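Perforated panel

A perforated panel is a sheet of rigid material through which a regular pattern of holes has been made. It may be made of steel, aluminium, wood, hardboard, card or plastic. The holes let air, light, sound, water or fine material pass, while the sheet keeps enough strength to act as a cover, a screen or a surface. Perforated panels are used in building, farming, mining, food preparation, furniture and household goods.

The term is normally kept for sheets in which material has been taken away or left out to form the holes. Woven wire mesh and expanded metal, which is slit and stretched, serve many of the same purposes but are made in other ways and are usually treated separately.

History

Sheets with hand-punched holes were used as sieves and strainers long before machinery was available to make them. The work was slow, and the spacing of the holes depended on the skill of the worker. Machine punching spread during the nineteenth century, when mines and quarries needed strong screens for sorting coal and stone by size. Flour mills and breweries were also early buyers.

In the Stodau district the trade grew out of the making of grain sieves. The Plosum works, which stood beside the river below the town, first supplied screens to local mills and later turned to larger sheets for malt kilns. Its pattern book listed 677 hole patterns, many of them differing only in spacing. Most were dropped when the trade moved to standard sizes, and the surviving copy of the book is held with the town records at Skakance.

Decorative work developed alongside the industrial trade. Covers for radiators, larder cupboards and church heating ducts were punched with stars, clover leaves and crosses, often with a plain border left for fixing. Pierced zinc was widely used for the doors of meat safes, where it kept flies away from food and allowed air to move.

Manufacture

The most common method for metal is punching. A flat sheet is fed under a press fitted with a row of hardened punches, which pass through the sheet into a matching die. The sheet moves forward by one step after each stroke. Wide presses make a full row at once, and single-punch machines are used for short runs and unusual patterns.

The sheet tends to bow as it is punched, and it is passed through a set of rollers afterwards to flatten it. A slight burr is left on the side where the punch comes out. This side is generally turned inwards when the panel is fitted, or the burr is removed by brushing.

Very fine holes, and holes smaller than the thickness of the sheet, are difficult to punch and may be drilled, etched or cut by laser. Plastic panels can be moulded with the holes already in place. Wooden panels are drilled, usually on machines carrying many drills in one head.

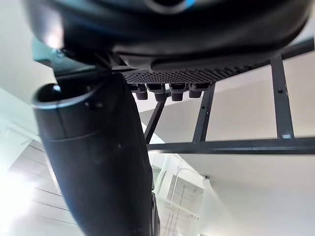
Hole patterns

The pattern of a perforated panel is described by the shape of the hole, its size, the distance between hole centres (known as the pitch) and the arrangement of the rows. Round holes are the most widely used, as round punches are simple to make and wear evenly. They may be set in straight rows, with each hole directly beside and beneath its neighbours, or in staggered rows, where each row is moved along by half a pitch. When small round holes are set in tight rows, as on the dark grille panel beneath the glossy black housing in the illustration, the surface takes on a mesh-like look and single holes become hard to pick out where it falls into shadow. Wider spacing makes the solid part of the sheet more noticeable.

Square holes give a greater open area for a given width of bar between them. Slots are chosen where long particles must be sorted or where a sheet has to drain quickly. Shaped holes are mostly decorative.

Open area

Open area is the share of the perforated part of a sheet that is taken up by holes. It is given as a percentage and does not include plain margins. For round holes of 2 mm diameter set in staggered rows at a pitch of 3 mm, with the centres forming equal-sided triangles, the open area is 40 per cent to the nearest whole number. The same holes at the same pitch in straight rows give a lower figure.

A higher open area allows freer flow but weakens the sheet. Stiffness can be restored by using a thicker sheet, by leaving plain bands across it or by folding the edges. The direction of the rows also matters, as a staggered pattern does not have the same strength along the sheet as across it.

Uses

In building, perforated panels are used for ceilings, sunscreens, stair guards and the outer faces of walls. The market hall at Yilma is enclosed on its southern side by 3000 square metres of perforated aluminium, with larger holes towards the top of the wall and smaller ones at street level. The panels shade the upper gallery and allow it to be aired without opening windows.

Acoustic panels have a perforated face laid over a soft, sound-absorbing layer. Sound passes through the holes and loses energy in the material behind. The face protects the layer from knocks and keeps loose fibres out of the room. The depth of any air gap behind the panel affects which pitches are absorbed most strongly.

Screens for grain, seed, gravel and coal remain an important use. The sheet is shaken or turned so that pieces smaller than the holes fall through. Screens for seed cleaning are sold in closely graded sizes and are changed according to the crop.

In the home, perforated sheet is found in colanders, graters, washing machine drums and loudspeaker covers. Pegboard, a drilled hardboard panel, is hung in workshops and shops to hold hooks and brackets.

Care and finishing

Steel panels used outdoors are galvanised or painted after punching, so that the inner edges of the holes are covered. Paint must be thin enough not to block the smaller holes, and powder coating is often preferred for this reason. Aluminium panels are commonly anodised.

Dust and grease collect around the edges of the holes, particularly on kitchen and ventilation panels. Soft brushing followed by warm soapy water is suitable for most finishes. Abrasive pads may scratch coated surfaces. Panels in coastal areas are washed more often, as salt left in the holes can attack the exposed metal.

See also

Expanded metal
Pegboard
Sieve
Wire mesh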